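El baño pequeño deja de ser un problema

Durante años, el baño fue la última habitación en la que se pensaba al reformar una vivienda. Se cambiaba la cocina, se pintaba el salón y, si sobraba presupuesto, se sustituía la bañera por un plato de ducha. En los pisos de ciudad el orden empieza a invertirse, y muchas reformas arrancan ahora por un cuarto de 4 metros cuadrados.

El estudio Wukness lleva tiempo dedicado casi en exclusiva a ese tipo de espacios. Su método parte de una hoja en la que los propietarios anotan todo lo que guardan en el baño, desde las toallas hasta el último bote de champú. El resultado suele ser una lista larga, y buena parte de lo que figura en ella podría estar en otro sitio. Los medicamentos, por ejemplo, se conservan mal con la humedad. Las toallas de repuesto caben en cualquier armario del pasillo.

Lo que se queda necesita un lugar al alcance de la mano. La solución habitual era un mueble bajo el lavabo de 60 centímetros de fondo, que ocupaba medio suelo y acababa lleno de cosas olvidadas. Los fabricantes han ido reduciendo esa medida. La serie estrecha de Josach permite colocar estantes donde antes solo cabía un toallero, y Vass vende columnas cerradas de 300 milímetros de ancho que llegan casi hasta el techo.
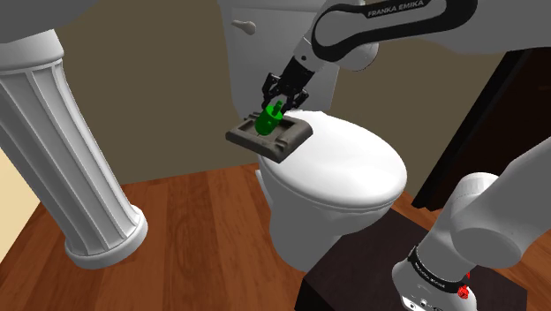

También ha cambiado la idea de lo que debe quedar a la vista. Los interioristas recomiendan agrupar los objetos de uso diario en un solo recipiente y dejar el resto detrás de una puerta. Limpiar resulta más rápido, porque se levanta una pieza en lugar de diez. El inconveniente es que obliga a cierta disciplina: si cada miembro de la familia añade su propio frasco, en un mes se vuelve al punto de partida.

La luz es el otro gran asunto. Un único foco en el techo proyecta sombras sobre la cara y hace que las esquinas parezcan más oscuras de lo que son. Dos apliques a los lados del espejo, a la altura de los ojos, lo corrigen con poco gasto. En los baños interiores – todavía muy comunes en edificios antiguos – conviene además revisar la ventilación antes de elegir pinturas o maderas. Un extractor con temporizador evita muchas manchas en las juntas.

En cuanto al precio, las diferencias son considerables. Reordenar el almacenaje sin tocar las tuberías puede resolverse con 600 euros si se aprovechan los sanitarios existentes. Mover el inodoro o el desagüe de la ducha multiplica la factura y, en algunas comunidades, exige hablar antes con el vecino de abajo.

Tondholm, que fabrica accesorios sin taladro, se dirige a quienes viven de alquiler. Sus barras y repisas se fijan con adhesivo y se retiran con calor. Antes de comprarlas hay que comprobar el tipo de azulejo: sobre superficies rugosas o recién pintadas el agarre es peor, y conviene esperar un día entero antes de colgar peso.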